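Chapter 7
Things That Wear Out (and the Accounts That Pretend to Know When)

In Chapter 6 we bought things. We recorded what they cost, put them on the balance sheet, and felt good about ourselves for a page or two. In this chapter the bill arrives. Almost everything a business owns is losing value while you read this sentence, and your job is to say how much, in dollars, with a straight face.

The name for this is depreciation. Most people meet the word when they drive a new car off the lot, and they assume it means "what happens to the price." In accounting it means something narrower and slightly stranger. Depreciation is the spreading of an asset's cost over the years in which the asset is useful. The market may do as it likes in the meantime. Suppose the Banwood Furniture Company buys a sanding machine for $1000 on Monday, and on Thursday a neighbor offers $905 for it. The books don't care. The neighbor hasn't been consulted in setting the schedule and won't be.

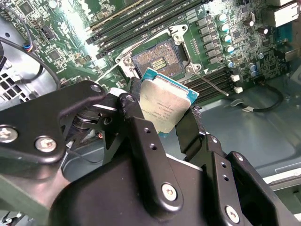 How long is an asset useful? You'd think the answer would be "until it breaks," and for a hammer that's close enough. Plenty of assets leave the books in fine working order. A delivery van is sold when the repairs start to annoy someone. A cash register goes when the new software won't talk to it. Electronics are the worst offenders: a processor, a small square with a silver lid that drops into a socket on the board, may have years of arithmetic left in it on the day the whole machine is written down to nothing. Accountants call this obsolescence. Your relatives call it "perfectly good" and keep it in the basement.

So there are two ways for an asset to run out. Physical wear depends on use, weather, and whether anyone ever oiled it. Obsolescence depends on what other people have invented lately. A firm choosing a useful life has to guess at both and take whichever comes first. The guess is supposed to be reasonable, and it may be changed later if it looks silly.
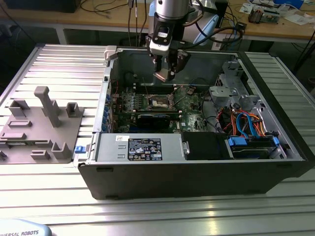 The third guess is salvage value, meaning what you expect to get for the thing when you're done with it. Students like to set this at zero, mainly to save a subtraction. Sometimes zero is right. But Zellov Laundry, whose books we'll be following through this chapter, sells its old dryers every time, and gets half of what it paid. Leaving that out would charge the laundry for value it never used up.

Put the three together and you can do the simplest method there is. A Zellov dryer costs $1000, will last 10 years, and should bring $500 at the end. The cost to be spread is therefore $500, and each year gets $50 of it. This is the straight-line method, named by someone who had seen the graph.
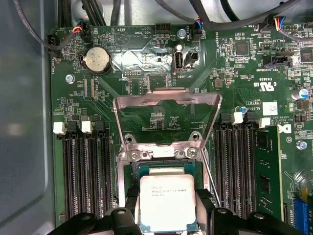 Figure 7.1 Intel Xeon processor in its socket, load plate open. Parts like this are usually depreciated along with the computer they belong to.

The trouble with a straight line is that few things decline in one. Dryers nearly do. Trucks lose a great deal early and then settle into a long, rattling middle age. For these, a firm may use an accelerated method, which charges more in the first years and less in the last. The total comes out the same. What changes is when the bad news gets delivered, and you'll find that managers have strong views about that, especially in the year of their own bonus.

A third family of methods ignores the calendar and counts use instead: miles, hours, loads of towels. Dremora Freight depreciates its trucks by the mile. The Kordestani Print Shop tried the same with its presses, by the page, and went back to straight-line once it learned how few people wrote down the pages.

You'll work through all three methods below, using the same dryer each time so that the differences are easy to see. Keep a pencil handy. Round only at the end.
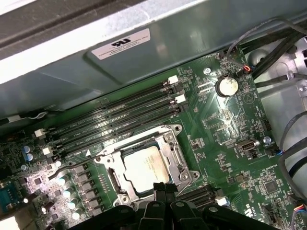 7.1 What Counts as Cost

Before you can spread a cost, you have to know what it is, and the price tag is only the start. Freight belongs in it. So does installation, and so does the afternoon an electrician spent finding out that the outlet was the wrong kind. The speeding ticket the driver got while delivering the dryer does not, however sincerely he argues that the trip was for business.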